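Business Failure and Fraud, Unit 6
Handout: Reading a receiver's first report
Prepared by Lensa Weldu

Bring a marked-up copy of the Puvine packet to class. These notes assume you have read it at least once, including the exhibits, which most people skip and which are the only part I find interesting.

1. The setup

Puvine sold preorders for limited-run watches. Customers paid in full, in advance, at prices below what the watches were going for anywhere else. Delivery was promised in 40 days. For a while orders did arrive, and the forums filled with happy people holding up their wrists. Then deliveries slowed, refunds were offered as store credit "worth" more than the customer had paid, and in May the company asked the court to wind it up.

You will read in several student papers each year that Puvine was "a good business that grew too fast." I'd like to see the evidence for that. A company that buys at 300 dollars and sells at less than 300 dollars does not have a growth problem. Selling more makes it worse. Before you use the growth story, find me one month in the exhibits in which the average sale covered the average purchase. I have looked.

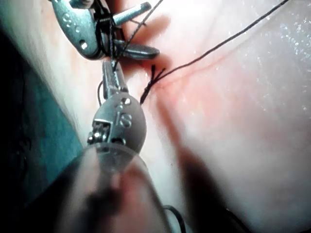 2. What a receiver is and isn't

A receiver is appointed by the court to take control of property, find out what there is, protect it, and report back. The receiver is not a prosecutor. A first report will usually tell you what was in the building, what was in the bank, and who says they are owed money. It will seldom tell you what anyone intended, and you should be suspicious when a news story says it does.

Watch the verbs. "The company's records indicate" means somebody typed it into a spreadsheet. "The receiver has confirmed" means somebody checked. In the Puvine report the first phrase appears all over the section on customer orders and the second hardly appears there at all. Newspaper coverage flattened both into "the report found."

3. Claims versus losses

The packet lists 1549 customer claims. It does not list 1549 customers. Some people filed twice, once under an email address and once under a shipping name. Some claimed the resale value they had hoped for, some claimed what they paid, and a few claimed the store credit, which was an invented number to begin with. Adding these together gives a total, and the total was in every headline, but I can't tell you what it measures.

For your memo, separate three things:
Cash the customer sent in
Cash or goods the customer got back
Profit the customer expected

Courts generally start from the first two. Customers, understandably, start from the third. Check your local rules before telling a client anything stronger than that.

4. The Benavides question

Benavides bought from Puvine in bulk and resold to its own members. It got most of its orders filled, early and late, while ordinary buyers waited. Is it a victim, a lucky customer, or a party that may have to give money back?

Tsegereda Tekleab's reading (see the course page) is that Benavides paid fair value and should keep what it received. I'm not persuaded. Her argument needs Benavides to have had no reason to wonder how the prices were possible, and Benavides was in the trade. It knew what a watch cost. On the other hand, knowing a price is strange is a long way from knowing the seller is insolvent, and the exhibits have no message in which anyone at Benavides asks. Silence can be read either way. Don't write it up as if it can't.

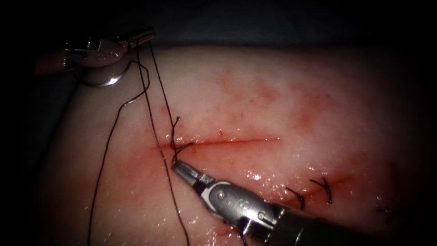

Two robotic instruments at an incision, one with its jaws closed on the suture.

5. The inventory

Go to Exhibit D. The watches in the warehouse are listed at "estimated market value," with no name attached to the estimate. Compare the later sale through Buro, the auction house. Lots went for well under the listed figures, and that is before the commission, storage and insurance came out.

None of this is scandalous. Dumping a warehouse of collectible goods on the market pushes the price down, and a buyer at a court sale expects a bargain. But creditors who had planned around Exhibit D were counting on money that was never going to reach them.

Also note the Fivano loan. It is secured by inventory, and it sits in a footnote. Ask who gets paid from the auction first, then go back and reread the cheerful paragraph on page one about recoveries for customers.

6. For next time

Write two pages on the Benavides question. Pick a side and cite exhibits by letter. Press coverage doesn't count as a source for anything except what the press said. Papers are due by 9 a.m., in the box outside my office or by email.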